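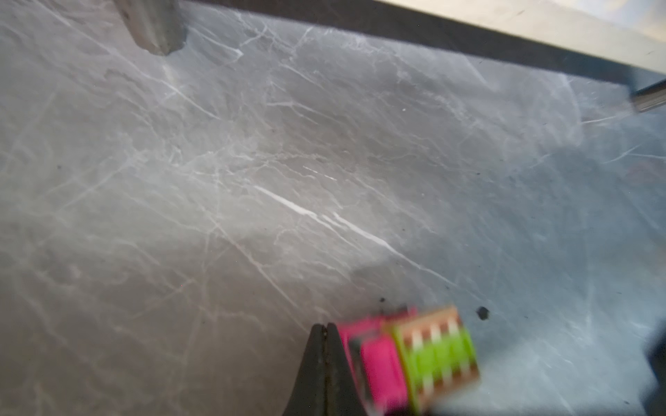 22 March 2020

I said last May that I would write about quitting the second job once I had been out of it long enough to have an opinion. It has been long enough. I had most of this drafted before everything closed, and I've left it mostly as it was, so if it reads like it comes from a time when people went places, that's why.

For anyone new, I work days at Prilum, where I do billing and vendor accounts. I have been there almost 12 years. For the last three of those I also did bookkeeping at night for a handful of small clients, the biggest being Patwary, which supplies kitchens. I started the night work to pay off my car. The car got paid off and I kept going. There was always some other thing the money could go toward, and the clients were nice, and it is hard to tell nice people you are done with them.

My evenings went like this. Home at six, something from the freezer, laptop open at seven, closed at eleven or later. I did invoices on both weekend mornings. I told people I was busy but fine. My sister stopped asking me to come to dinner and started asking if I wanted her to drop off dinner, and I took that as a favor and didn't think about it.

What changed my mind was a small thing. I was putting together my tax papers and added up my hours out of curiosity. The week I picked came to 62. It wasn't a bad week. I picked it as a normal one. I checked a few others and they were close to it, and then I put the folder away and went to bed and didn't sleep much.

I didn't quit right then. I first tried to fix it with planning, which is how I usually try to fix things. I signed up for Nimeo, the calendar app where you give every part of the day a color. I made a green block for exercise and a yellow block for reading. Within a month the green and yellow blocks were all marked "moved." I had a very neat record of the things I wasn't doing. I don't blame the app, and I still use it for dentist appointments. 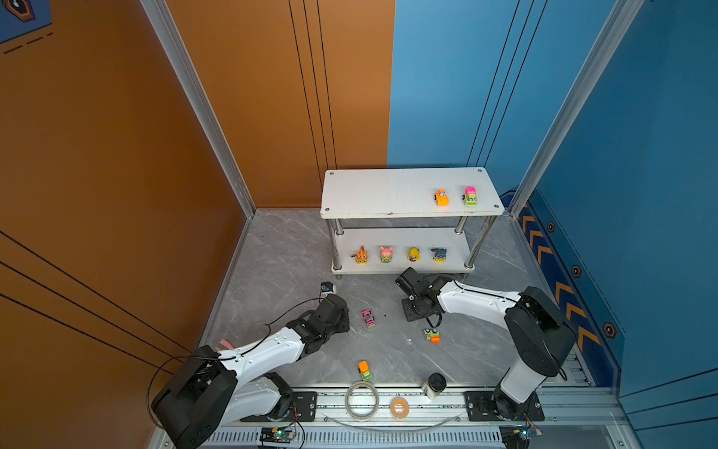 The second thing I tried was raising my rates, on the theory that some clients would leave and I could do less work for the same money. One left. The others said that sounded fair, and Patwary asked if I could also take on payroll. I said yes. I would like to say I thought it over first.

So in May I gave notice to all of them. I wrote one email, changed the name at the top, and gave everybody until the end of the following month. I offered to walk the next person through the files. Every single one was kind about it. One client sent a fruit basket. I had spent most of a year dreading those emails and the replies were all in by lunch.

I want to talk about the money, as I never see people do that in posts like this. I had 3,000 dollars saved that I hadn't already promised to something. That was my cushion. I have no kids and my rent is low for this area, and my day job has insurance, and if any of those were different I don't know that I could have done it. A friend with two children read an early version of this and said, politely, that it sounded like a nice problem. She's right. I'm only reporting on my own.

What I cut was takeout, mainly. I had been ordering in four or five nights a week because I was too tired to cook, so a good piece of the night money had been going to pay for the nights. I also dropped a gym membership I had used twice. I kept the streaming stuff. I kept Bilavov, the bakery by the bus stop, where I get a poppy seed roll and a coffee on the way in. I did try giving that up for two weeks and I was in a bad mood the whole time.

The first month off was not good. I expected to feel rested and what I felt was nervous. I would sit down at seven and my hand would go to where the laptop used to be. I cleaned out closets. I re-grouted part of the bathroom, badly. I watched an entire series about people restoring boats and could not tell you one thing about a boat now. I picked fights with my sister over nothing. She said I was like somebody who had just quit smoking, and she has quit smoking, so I believed her.

It got better slowly and I can't point to when. By fall I was cooking most nights. Nothing fancy: soup, eggs, a chicken on the weekend that turned into other things. I started walking after dinner, first just up to the water tower and back, and then a longer loop by the school. I got a library card again. The fine on my old one was from so long ago that the woman at the desk just deleted it.
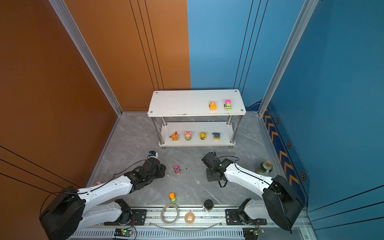
I also found out I'm not a person with a lot of hobbies, and I have made my peace with it. People kept asking what I was going to do with all my free time, and for a while I felt I owed them an answer like pottery. I did sign up for a watercolor class at the community center. I went to all of it and I painted a lot of brown pears. I didn't sign up for the next one. Mostly what I do with my free time is the walk, the library books, calling my mother, and going to bed at ten.

Sleep is the biggest difference. I used to wake up at three most nights with some number in my head, a total that didn't match or a check I wasn't sure I'd recorded. That has mostly stopped. My back is better too, and I put that down to the kitchen chair I did all that work in. It was never meant for more than a meal.

The day job got easier, which I hadn't planned on. I had been blaming Prilum for how worn out I was, and had even looked at openings elsewhere. I now think it's an ordinary job with a slow printer and decent people. I leave at five. Once in a while there's a late night at the end of the quarter and I can do it without feeling sick about it.

Things I still haven't worked out: I say yes too fast. In January a neighbor asked if I'd look at the books for her dog grooming business, and I had the pen in my hand before I caught myself. I told her I'd do one evening, as a favor, and I did the one evening. She has asked again since. I gave her the name of the person who took over my old clients.

I also miss having the extra money when something breaks. The water heater is the landlord's problem, but the brakes in February were mine, and they took a bite out of savings that I would have covered in two weeks before. I'm putting it back at 29 dollars a week. It's an odd amount and it's what was left over when I did the budget.

As of this week we're all working from home, so I'm back at the kitchen table with a laptop open, and I noticed right away that I didn't like it. I've moved to the corner of the bedroom and put a folding table under the window. When I finish at five I shut the computer in a drawer. Then I put my shoes on and do the loop by the school, which is closed, and wave to whoever else is out across the street.

If you wrote to me last year asking how it was going and I didn't answer, I'm sorry. I still have the emails and I'm working through them, oldest first.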